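Search tickets
Ticket 161 — Packing cell 2: right arm waits while left arm works
Status: Open, handed to day shift
Site: Vondedmont, grocery packing
Logged by: Tài Đào
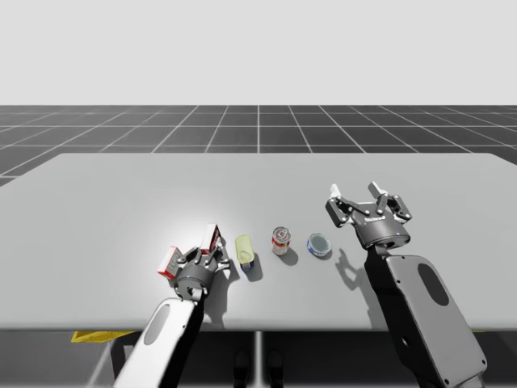
The problem is the same in the simulator as on the floor. When two boxes sit close together on the left side, the left arm slows down and the right arm stays up with its fingers open until the left one has reported clear. The cans and the round tin are in easy reach and could be picked in the meantime.

On the floor this means the person at the end of the line, who closes and labels the cartons, stands and waits. Then three or four cartons arrive at once.

Log

6:10 — Restarted the Flurkus scheduler. No change.

6:40 — Swapped the item list for the short one (boxes and cans only, no pouches). Same wait.

7:15 — Checked the hold timer. It was set to 700 ms at handover in March. Somebody has since put it at 600. Set it back to 700 and the wait got slightly longer, as you would expect. Left it at 700 so we are at least testing what was signed off.

8:05 — Loaded the layout in the simulator with the boxes moved apart by hand. Right arm starts without waiting. So the trigger is the spacing of the boxes, and the arm itself is fine.

9:30 — Nautiyal support called back. They say the shared zone grows when the left gripper has a second item next to it, and on our table the larger zone reaches past the middle. They can shrink it, but want a run of 34 mixed orders in the simulator before it goes live. Asked them to send the file.

Notes from the line

I asked the packers on both shifts what they do when it stalls. Most of them reach in at the carton end and straighten things by hand. That trips the light curtain and the cell stops, and the restart gets counted against their shift. Two people said they have stopped reporting it for that reason. I would like the restarts taken out of the shift numbers while this ticket is open. Request sent to the floor manager, no answer yet.

Also, the job card for this station still says "packer". What people do there now is clear faults, fill in labels and lift full cartons off the end. They had half a day of training on the cell and none on the fault screen. If we change the zone, please put an hour on the plan for both shifts so they know what the new stop codes mean.

Workaround until fixed

Space the boxes out at the infeed. Run soup cans and tins as their own batch when the order allows it. Do not reach into the cell; press Hold, wait for the amber light, then open the gate.

Still to do

Run the 34 orders when the Nautiyal file arrives.
Find out who changed the timer. The Pilholm panel keeps a log but I don't have the login.
Answer on the shift numbers — chase after lunch.

Contact: Automation desk, Vondedmont | © Vondedmont | Back to top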